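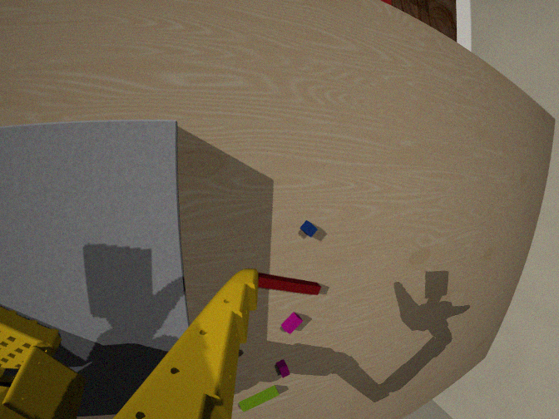
Grellex arm build, progress report for Kakham
Mar 13, 2026

Home Build Log Parts Contact
Search this site

Hi all, and thanks again for the second payment, which went straight into motors and a better power supply (the old one buzzed so badly I'd started wearing earplugs in the workshop!). So where are we? The arm itself is pretty much modeled. I've been living in the simulator since I last wrote, because I'd much rather crash a yellow arm on a screen than the one I'm bolting together on my bench.

The big job this time was the gripper. I redrew the fingers so they taper toward the tip, and I've been trying them against little colored blocks, bars and cubes mostly, scattered on a wood tabletop. Bars are the tricky ones. Come in at a bad angle and the tip just shoves the thing along. I ran 700 pickups with the new fingers and logged every miss, and most of the misses were bars, so that's where the next chunk of time goes.

Money: I've spent $860 of this round. The Farina servos ate most of it, and shipping was a shock. I still need a wrist bearing and a proper emergency stop button, which I know I promised you last time. It's ordered, I swear.

The other thing I changed was the room. I wanted more than a bare table in there, so now the arm sits on its low gray platform with a rug and a parquet floor underneath, shelves on the wall, and long shadows falling across the wood. The Stullar vision code hates shadows, so I left them in on purpose and I'm retraining it now. Each training run takes 6 hours on my poor desktop, so I start one at bedtime and hope. 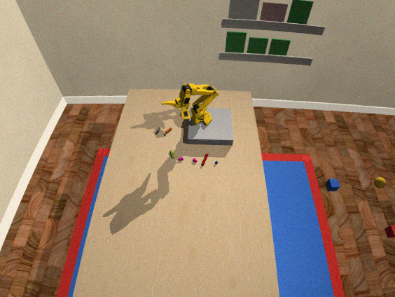
Shazia Khattak wrote back on the draft that she'd hold off on buying anything else until the real wrist can carry its own weight for 20 minutes without sagging, and she wants that test on video. Fair enough! I'll do it as soon as the bearing shows up, and I'll send the raw clip, sag and all.

Still aiming to have the real arm sorting blocks by August.

3 comments Share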